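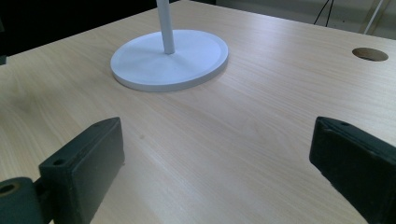 图1 样桌桌面、立杆件底座及靠后沿的过线孔

Fluleck工位家具选型 工作例会纪要

时间:2019年10月
地点:Jankauskaitė楼样板间
主持:Saimi Suominen
记录:Urmas Rozīte
参加单位:业主方、设计方、桌体供应方Carach、立杆件供应方Bovow
文件编号:3395

议题
一、上次会议遗留事项
二、桌面板饰面与厚度
三、过线孔位置与收口
四、立杆件底座
五、立杆件上部椭圆片
六、桌面布置与清洁
七、交付与包装
八、其他

一、上次会议遗留事项

1.1 桌腿调平脚的螺纹规格,Carach已提交修改后的零件图,设计方核对后无意见,本项关闭。

1.2 桌下理线槽的安装方向,上次会议要求开口朝使用者一侧。Carach提出开口朝外侧更便于穿线,但从走道方向可以看到线缆。业主方维持原要求,本项关闭。

1.3 板材环保检测报告尚未提交。Carach说明报告原件在总部存档,扫描件可先发,原件随首批货到场。业主方同意先审扫描件,原件未到之前不签验收单。本项继续跟踪。

1.4 上次纪要第三条中“桌面后沿”误写为“桌面前沿”,本次更正,不另发更正单。

二、桌面板饰面与厚度

2.1 桌面采用浅米色细木纹饰面。设计方确认色号与样板册一致,纹理密度可接受。批量生产时各桌纹理方向须统一,沿桌面长边走向,同一排桌子不得出现纹理方向相互垂直的情况。

2.2 关于光泽。样桌在受光部位可见柔和反光。设计方认为现有光泽在可接受范围的上限,批量产品不得高于样桌。业主方询问能否再降一级,Carach答复可以,但低一级光泽的饰面表面触感偏粗,手写时垫单张纸可感觉到纹理起伏。经讨论维持现有光泽,样桌作为封样件保存于样板间,由Urmas Rozīte贴封样标签。

2.3 桌面板成品厚度定为28毫米,含上下饰面层,不含封边。Carach原报价按较薄板材计算,需重新核价。业主方说明厚度变更已在技术要求修订稿中列明,核价单应在签合同前提交,合同签订后不再接受以厚度为由的调价。

2.4 封边颜色随桌面,不做撞色。封边与板面交接处须倒圆,倒圆后不得露出基材。设计方要求Carach另送封边小样,小样须包含一处转角。转角处封边带不允许拼接,接头放在后沿。

2.5 平整度。检验时以直尺沿对角线方向测量,两条对角线均须测,数值记入出厂检验单。允许偏差按技术要求附表执行,本次会议不作修改。

2.6 业主方提出桌面背面是否需要做平衡层。Carach答复已含,背面为素色,不带木纹。设计方无异议。

三、过线孔位置与收口

3.1 过线孔设于桌面靠后沿处,圆形,内缘为较深的棕色(见图1)。设计方对内缘颜色提出意见:与浅色桌面对比偏明显,建议改为与桌面同色系。Carach说明同色系孔套有现货,但需单独开订货批次,交期比现有孔套长。

3.2 业主方意见:孔的位置使用时多被显示器遮挡,颜色差异影响有限,但孔套边缘与桌面的高差须控制,避免积灰和刮纸。经讨论形成处理办法:孔套颜色由Carach按两种方案分别报价,设计方看价格后书面答复;高差要求不论采用哪种方案均须满足。

3.3 孔盖。现有方案未含盖板。业主方要求增加可取下的盖板,盖板上留出线缺口。缺口朝后,不朝使用者。盖板须能单手取下,取下后不得有尖锐毛边。

3.4 孔中心至后沿的距离,以Carach零件图为准。设计方提醒,后方靠有深色板件的桌位,孔的边缘与板件之间须留出插头通过的空间。Carach应按业主方提供的最大插头尺寸复核一次,复核结果写在零件图右下角备注栏。

3.5 开孔工序应在饰面压贴后进行,孔壁断面须做封闭处理。业主方在以往项目中遇到过孔壁吸潮后边缘起鼓的问题,维修时只能整板更换。本条列入出厂必检项目。

四、立杆件底座

4.1 立杆件由Bovow供货,底座为白色扁圆盘,边沿略有隆起,表面平滑无光;白色细圆杆自底座中部向上立起。设计方确认整体颜色,不再调整。

4.2 底座边沿。业主方提问边沿隆起处是否会积灰。Bovow答复隆起高度很小,用湿布沿圆周擦拭即可。业主方接受,但要求在使用说明中写明擦拭方式,并注明不得使用含研磨颗粒的清洁剂。

4.3 底座底面。须加防滑垫,垫料不得在浅色饰面上留下印痕。Bovow建议采用整圈垫,设计方倾向整片垫。整圈垫用料少,但长期压放后可能在桌面上形成环形色差;整片垫脱落时不易发现。会议要求Bovow对两种垫料各做一次压放试验,试验板由Carach提供,饰面与样桌相同。试验结束后试验板交设计方保存,不退回。

4.4 杆与底座连接。连接件由底面锁紧,底座上表面不得出现螺钉头。Bovow须提交连接处剖面图。设计方要求剖面图标明螺纹啮合长度及防松措施。单独使用螺纹胶的方案不予接受,拆装维护时需要可重复锁紧。

4.5 稳定性。要求立杆件在侧向轻推后能自行回正。Bovow提出加重底座的配重块可有两个规格,较重规格会增加运输费用。业主方选较重规格,费用差额在报价中单列。

4.6 杆的垂直度以底座上表面为基准测量,不以桌面为基准。Carach与Bovow对此无异议。若现场发现杆身倾斜,先查桌面水平,再查连接件,查验顺序写入安装手册。

4.7 白色部件批次色差。Bovow应保证底座与杆同批喷涂。不同批次混装的,视为不合格。补件须附色板,由设计方对色后方可安装。

五、立杆件上部椭圆片
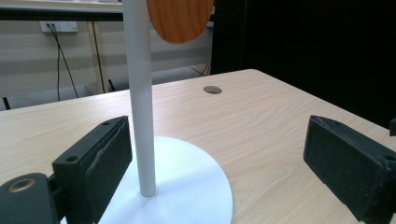

图2 立杆件上部,杆右侧为橙色木纹椭圆片

5.1 椭圆片为橙棕色,带较深木纹条纹,表面有光泽,与桌面的浅米色及杆身的灰白色均有区别。设计方就配色作了说明:桌面取浅,杆与底座取中性,只在椭圆片上使用暖色。业主方对配色方向没有异议,对光泽有保留意见。

5.2 光泽问题。业主方认为椭圆片光泽高于桌面,同一工位上两种木纹的反光程度不一致,从走道看较为明显。设计方答复,两者位置不同,椭圆片位于桌面之上,光泽不必与桌面相同,但可以降低。Bovow可提供半光版本,颜色会略显偏浅。会议决定由Bovow送一件半光样件,与现有样件在样板间对比,对比时关闭顶灯和开启顶灯各看一次。

5.3 木纹方向。椭圆片木纹方向须在零件图中注明,各件一致。Bovow说明木纹材料裁切时若固定方向,材料利用率下降。设计方坚持固定方向。利用率变化引起的费用由Bovow自行核算,报价时一并提出,业主方届时再议。

5.4 边缘处理。下缘须倒圆并打磨,手指沿边缘滑过不得有挂手感。边缘颜色须与正面相近,不得露出浅色底材。检验方法为目测加手触,不另设仪器检测。

5.5 椭圆片与杆的连接方式,Bovow图纸与设计图纸画法不一致。设计图纸为夹持,Bovow图纸为螺接。经双方核对,Bovow图纸为较早版本。Bovow按设计图纸重新出图,旧版图纸加盖作废章后归档。

5.6 椭圆片至桌后沿的水平净距。业主方关注工位后方装有深色板件时,椭圆片转动是否会碰到板面。设计方答复,立杆件按平面图定位时不会相碰,但使用者移动底座后无法保证。会议要求在使用说明中给出底座的建议摆放范围,桌面上不做标记。

六、桌面布置与清洁

6.1 底座与过线孔的相对位置。平面图中底座在左、过线孔在右,两者不得重叠,底座也不得压住孔盖。左右对称布置的工位按镜像处理,过线孔位置随之镜像,Carach须在下料单上区分左型和右型。

6.2 每排工位按4张桌为一组编号,编号贴于桌板背面。编号牌不得贴在桌面或封边上。组与组之间的桌子不得互换,纹理匹配以组为单位检查。

6.3 清洁。日常清洁用微湿软布,擦后以干布收净。过线孔内缘用小刷清理。酒精类清洁剂是否可用于浅色饰面,Carach未能当场确认,会后书面答复。答复前清洁人员不得使用酒精类产品。

6.4 桌面保护膜在桌体就位后、立杆件摆放前撕除。膜下残胶由Carach负责清理。立杆件放上桌面后发现的划痕,原则上由Bovow负责举证;双方同时在场安装的,由现场记录确定责任。Bovow对此条有不同意见,认为桌面应先由三方共同验看并签字,之后再划分责任。业主方接受该意见,安装前增加一次桌面共同验看,验看表由Urmas Rozīte编制。

6.5 桌面上未布置物品的区域不得堆放工具和拆下的包装。安装用工具一律放在垫布上。

七、交付与包装

7.1 首批交付近三分之一的桌体,其余分批到场。立杆件不随桌体同车运输,桌体安装及共同验看完成后再进场。

7.2 桌面板平放运输,板与板之间加隔垫,四角加护角。过线孔处不得受力。Carach原方案为立放,因电梯轿厢尺寸限制提出。经复核货梯可以平放,改为平放。

7.3 立杆件的底座、杆、椭圆片分开包装,同一套装入同一外箱。外箱标签写明套号。椭圆片正反面均贴保护膜,膜的剥离起点留出折角。

7.4 备件按5套配置,存放于Jankauskaitė楼库房。备件含孔套、孔盖、底座垫料及连接件,不含桌面板。桌面板备件数量另议,业主方需先核实库房平放面积。

7.5 包装材料由各供应方当日带离。库房内不存放空箱。

八、其他

8.1 报价文件的格式。Carach与Bovow提交的报价单栏目不一致,无法直接对比运费和安装费。业主方发统一表格,两家按表重填。已报单价不因换表而变化。

8.2 图纸版本管理。各方来图须在文件名和图签中同时标注版次。图签与文件名版次不一致的,退回,不作审查。5.5条所述问题即由此引起。

8.3 设计方提出在立杆件杆身下部增加小号标识。Bovow认为可以丝印,但会影响杆身整体效果。业主方暂无需求,本项不列入本次范围。

8.4 样板间照明。现有照度偏低,看样时桌子后方较暗,不利于判断深色板件与桌面的交接。业主方在半光样件对比之前补装临时灯具。

九、待办事项

Carach:提交检测报告扫描件;重新核价;送封边转角小样;孔套两种颜色分别报价;按最大插头尺寸复核孔位;书面答复酒精类清洁剂问题;提供压放试验板。

Bovow:底座垫料压放试验;连接处剖面图;半光椭圆片样件;椭圆片连接方式重新出图;在使用说明中补充擦拭方式与底座摆放范围。

设计方:孔套颜色书面答复;核对椭圆片木纹方向标注;更新左型、右型平面图。

业主方:统一报价表格;最大插头尺寸;核实库房面积;样板间临时灯具。

Urmas Rozīte:样桌封样标签;桌面共同验看表。

除业主方发表格一项须先行完成外,其余各项均应在下次会议前提交。压放试验周期较长,可先交中间记录,最终结果于次年1月提交。

十、下次会议

地点不变。议题为半光样件对比、孔套颜色及核价结果。Saimi Suominen主持,需增加议题的单位请提前书面提出。

各单位对本纪要如有异议,请在收到后以书面形式反馈至Urmas Rozīte,逾期视为认可。

记录:Urmas Rozīte
审核:Saimi Suominen
发送:业主方、设计方、Carach、Bovow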